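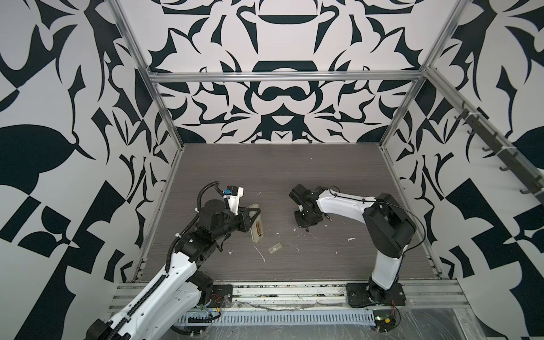
What We Lose When the Arms Arrive

By Tadeo Ulloa
05/10/2023

I have worked in the packing hall of Gitier for many years, and since January we have robot arms in the hall. They work in pairs, two arms to a cell, with metal rails around them. People from outside ask me always the same question: did you lose your job? No, I did not lose it. My job has the same name and the same salary. But it is a different job, and I would like to explain why this matters.

Before, I picked the blocks by hand. It was dull work, I will not make it beautiful. A block is small and flat, you lift it, you look at the label, you put it in the tray. After a full shift my wrist was hot and I did not want to hold a spoon. The company paper says that a good picker does 400 blocks in an hour, and there were days when I did them. I was proud of this, even if it is a strange thing to be proud of.

Now I watch two cells. When a gripper takes a block at a bad angle, I press the stop button, I open the side, I correct the block and I start again. In the first full week the system wrote down 311 stops. By the time I write this, it is 107 in a week. The managers show these two numbers in every meeting, and they are right to be glad. My wrist is also glad.

What they do not show is how the hall sounds. When we were picking, we talked. Your hands were busy, but your mouth was free, and in this way I learned most of my English, from a man two places down who had an opinion about every football club. Today each operator stands by his own cells, far from the next person. I can finish a shift and have said good morning, good night, and one bad word to a gripper.

I have read many articles which say that automation takes the boring work and leaves us the interesting work. I think the writers of these articles have not watched a machine for eight hours. To watch is also boring, and it is a harder kind of boring, for the reason that you must stay awake inside it. When I packed, my thoughts could go to my garden. When I watch, they must stay in the cell, with the arms.

There is one more change, and it is about who knows things. In the old hall, a new person came to us to learn. How to feel that a label is loose, how to stand so the back does not hurt. Now the new person gets a course from Stenberg, the firm that installed the cells, and the course is two days. When something serious goes wrong, we call them and we wait. I asked to learn how to adjust the arms myself. The answer was that it is not in my category.

This is for me the main point. I am not against the machines. I would not go back to 365 days in a year with a sore hand. But if a company buys such arms, it should also pay for the people beside them to understand them. At Toma, where my cousin works, the operators learned to set up the cells on paid hours, and two of them now teach the others. The arms there cost money too. The training was in the same budget.

Our hall will get more cells before the end of the year, and the plant in Breruritz after us. I have put my name again on the list for the technical course, and I have asked my colleagues to put theirs under it.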